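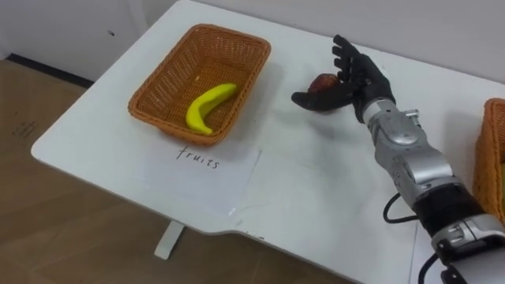
Come compare robot hands with us this spring (paid, no experience needed)

Posted April 1, 2026

Hi! I'm Onni Lahtinen, and I look after hand and gripper testing at Kulham. We're a small shop, we build very little ourselves, and most of what I do all day is bolt other people's hands onto an arm and find out which ones are worth the money. I'm looking for people to come in and drive the arm for me.

The question we're working on sounds simple. If you have to sort small everyday things into baskets, is a five-fingered hand worth the extra trouble over a plain gripper? I've got opinions, and so does everybody else in the building, and we've all been driving these things so long that we've stopped noticing what's awkward about them. So I want hands that haven't learned our bad habits.

What you'd be doing

Sorting toy fruit, mostly. You sit at the controls, you pick up one piece at a time with the robot hand, and you put it in the basket that matches its label. Then you do it again with a different setup. There are 3 setups in the comparison: a five-fingered hand with the Preren controller (a glove, you wear it), the same hand with the Phetsri controller (a handheld thing with a trigger and a thumb pad), and a two-finger gripper, also on the Phetsri. Everybody tries all of them, and the order gets shuffled from person to person.

Bananas are harder than they look, by the way. They lie flat and they want to roll away from your thumb. The small round ones are nicer to hold, but people squeeze them too hard and then can't work out when to let go. I'd love to know which one drives you up the wall, so please grumble out loud while you work - I write it all down and it's some of the best stuff we get.

After each setup you fill in a short form on how tired your hand is, how much you felt in charge of the arm, and whether you'd want to use it for a whole afternoon. Then we take a break. There's coffee, and tea if you ask me nicely.

The nitty-gritty

You'd come in for two visits, each one 3 hours long including breaks. Please only sign up if you can make both, because the second visit is where we see how much you've remembered. Pay is $477 for the pair, sent within a week of your second visit. If you have to stop partway through a visit for any reason, you still get paid for that visit, no questions asked.

We run one person at a time. I'm in the room with you, and I hold the stop button. You won't be within reach of the arm while it's powered, and you don't need to wear anything special apart from the glove (which comes in small, medium and large, and gets cleaned between people).

We log the joint positions and finger forces, and a camera records the table. We don't record your face. I do take notes on what you say, and your name gets swapped for a number before anybody else reads them.

Who I'm after

Anyone 18 or over who can sit comfortably at a desk and move both hands freely. Left-handers, please, please write to me! I had far too few of you last September and it left a big hole in the results. Gamers are welcome, people who've never touched a game controller are even more welcome, and the same goes for anyone who does fiddly work with their fingers - sewing, fixing watches, icing cakes, whatever it is.

I can't take you if you've worked with a robot arm in the past year, or if you or someone you live with works for Kulham or Brevarus. Brevarus lent us the gripper, so I want to keep that side of things clean. They'll get a copy of the final write-up on the same day you do, and they don't get a say in what's in it.

There are 8 places left in this round.

How to sign up

Write to me through the contact form on the Kulham site and put study 3077 in the subject line so it lands in the right pile. Tell me which hand you write with, your glove size if you happen to know it, and whether mornings or afternoons suit you better. No résumé, please, I won't read it. I'll answer everybody, including the people I can't fit in, though it might take me a few days.

If you have questions about access (the test room is on the ground floor, and there's parking right by the side door), ask away in the same message. And if you're on the fence and want to see the setup before you decide, say so and I'll show you around before you sign anything.

Onni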